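The snack shop lives!

March 20, 2023

Right, it's been ages since I wrote anything on here and my mum has started asking whether the blog is broken. It isn't, I've just been at robot club. Quite a lot of robot club, if I'm truthful (sorry, housemates, I will do my share of the hoovering this week).

For anyone new: I'm in my second year at Zamstead and I joined the robotics society by accident at the freshers' fair, when I thought I was signing up for a free pen. I never did get the pen. What I got was a project called Celenow, which is our entry for the student manipulation competition in April, and it has more or less eaten my spring.

The task this year is a snack counter. You set up a little shop, a judge reads out an order, and two arms have to put that order together on a tray. You get 3 minutes per order. I thought that sounded like loads of time! It is not loads of time. Our first full attempt at a sandwich and a drink ran out the clock with the drink still on its shelf and all of us shouting encouragement at it like parents at sports day.

We split the work up back in the autumn. Damián Zavala does the motion side and is scarily good at it. I do grasping, so I spend my evenings thinking about how things squash. I have opinions now. A chocolate bar is lovely, it's a nice stiff shape and it doesn't mind being pinched. Bottles are fine once you've got the height right. Crisp packets are horrible. And sandwiches, oh, sandwiches. Grip too softly and the bottom slice stays behind. Grip too hard and you've made a sort of paste.

So most of February went on sandwiches. We started with foam ones that I cut out of an old camping mat, which was a mistake, as foam springs back and bread really doesn't. I had a gorgeous set of numbers for foam. I was so proud of them! Then we tried real bread and the whole lot had to go in the bin, along with the bread. After that we bought proper loaves and I logged every single go in a spreadsheet. There are 102 rows in it, with a notes column that starts off quite scientific and ends up with entries like "no" and "sad".

What fixed it in the end was boring. I'd been closing the fingers to a set width every time, and sandwiches aren't a set width, they're whatever width the person making them felt like that day. Now the gripper closes slowly and stops when it feels a bit of push back. Damián had suggested this in November. He has been very decent about it and only brought it up twice.

The other thing we changed was where everything lives. The rules let you lay out your own shop as long as all the stock is within reach, and we'd just plonked things down in whatever order they came out of the carrier bags. The arms kept having to reach round each other, and there was a lot of waiting while one got out of the other's way. So we had an evening of moving the whole shop about and arguing, with a big piece of paper and a lot of sticky notes, and the drinks went up at the back where there's room to come at them, with the small stuff on steps so the gripper isn't fishing around for it down on the table. I wanted the tray in the middle. I got the tray in the middle! I'm counting that as my main contribution to engineering.

It still goes wrong, obviously. We've got an ongoing fight with reflections, because clear plastic stands look great to people and like absolutely nothing to a depth sensor. The team from Milošević, who we met at the practice day, put matt tape along all their edges and I'm very tempted to copy them. They were also much faster than us on drinks, which I'm choosing to be cheerful about.

Anyway, here's the bit I've been wanting to show you.

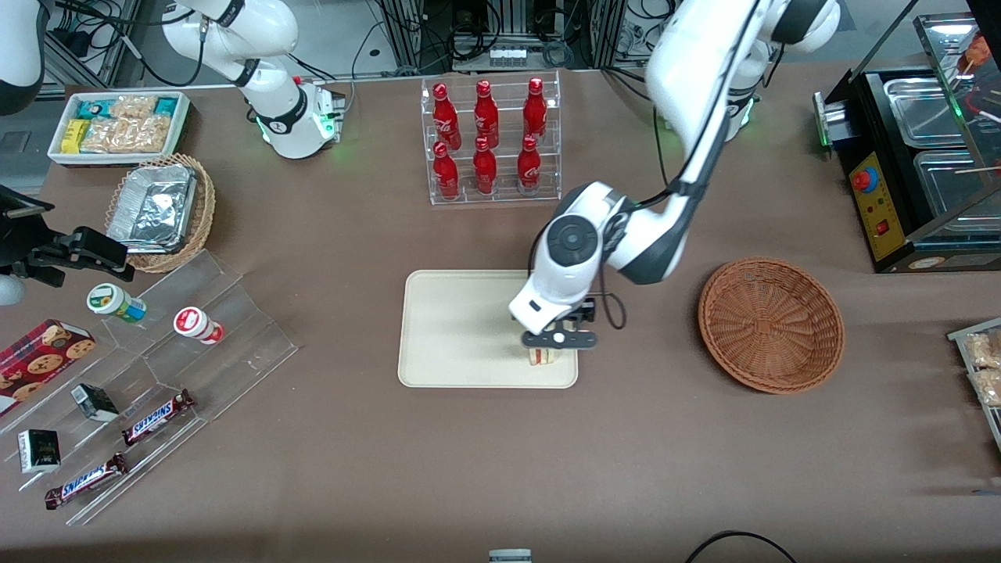

Sandwich in the gripper, tray underneath, Coke on standby at the back.

I know it's only a sandwich. My brother's reply when I sent him this was "so it's a slow waiter", and fine, yes, it is a slow waiter. But look at it, it's still sandwich-shaped!

Next job is doing orders back to back with no resets in between. The aim is 40 in a row before we pack everything up for the competition, and our best run so far is embarrassing enough that I'm keeping it to myself. After that it's the talk, as every team has to give one, and somehow that's landed on me. If anybody has tips for speaking to a room full of judges without going bright red, the comments are open.

Oh, and I owe a few of you answers about joining next year. Yes, you can come along with no experience, I'd never so much as wired a plug. Bring a laptop if you've got one and a jumper either way. And eat beforehand, the stock is off limits until testing's finished and you will be staring at biscuits all evening.

Back to the spreadsheet for me. Row 103 is going to be egg.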